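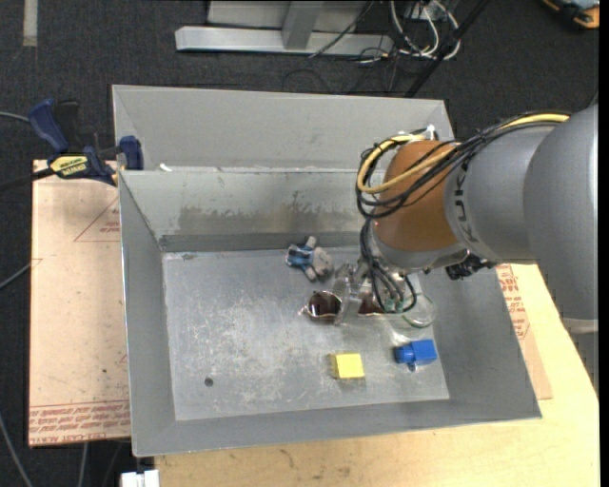
*Odds and ends on a well-scuffed metal floor, sunglasses included.*

Every household has a place where things go when they have stopped going anywhere else. In my mother's house it was the second drawer down. In mine it is a fruit bowl which has not held fruit since May. It holds a key, a dead torch, the arm of somebody's spectacles and a small plastic horse, and if you asked me to part with any of them I would want a few days to think.

Lilla Farkas takes a brisker view. She runs the sorting room at Whitlock, a long brick shed behind the old goods yard in Olbridge, where the town's unclaimed and unlabelled belongings come to be looked through. Buses, swimming baths, two schools and the cinema all send their leftovers here. Last year that made 1593 separate items, not counting gloves, which Farkas stopped entering in the ledger after an argument about whether a pair was one or two.

"People think it will be umbrellas," she says. "It's never umbrellas. It's one shoe and a toy."

It is very often a toy. A bin with a grey plush toy in it, lying on its side in its blue outfit, has a way of stopping visitors in their tracks. Beside it might be a yellow block, a blue lump of something with a knob on it, a round clear tub, and a pair of sunglasses with brown lenses and thin metal frames, the sort that look expensive on a face and like nothing much at all on a metal floor. None of it would fetch the price of a sandwich. All of it, presumably, was once somebody's idea of a good thing to have.

I had expected a system, and there is one, though it takes some finding. Soft things go to the left-hand shelves and hard things to the right. Anything with a lens gets its own tray, a rule dating from an incident with a bowling ball. Toys are kept for 12 weeks, which Farkas considers generous and most four-year-olds would consider the whole of recorded time.

The bins themselves are older than anyone's memory of buying them. They are grey and slope-sided, and scratched on the inside to the cloudy finish of a much-used roasting tin. One has a broad brown stain along its back wall that has outlived three kinds of cleaner. Farkas was once offered new ones in a cheerful plastic. She declined. You can see a marble in a grey bin, she says, and she has no wish to spend her fifties hunting for marbles in a turquoise one.

Xiomara Ferreira came to Whitlock from a furniture auction house in Elutow, where she spent six years describing wardrobes. She now writes the cards that go with each item, and her style has drifted. The early ones are all business: "Block, yellow." By spring we have "Block, yellow, one of a larger family." I asked whether this helped anyone find their block. She said it hadn't yet.

Some 600 things went home last year. The rest are given away, sold at the twice-yearly table sale or, in the case of single shoes, discussed at length and then kept. A woman travelled from Bunduvport for a knitted rabbit with one eye and left without it, having decided on close inspection that hers had been nicer. She took a scarf.

I came back from Olbridge determined to deal with the fruit bowl. I tipped it out on the kitchen table and sorted it the Whitlock way, soft to the left and hard to the right, which gave me nothing on the left and everything on the right. The spectacle arm got a saucer to itself. Then it was time to lay the table for supper, so I put the lot back in the bowl, with the horse on top.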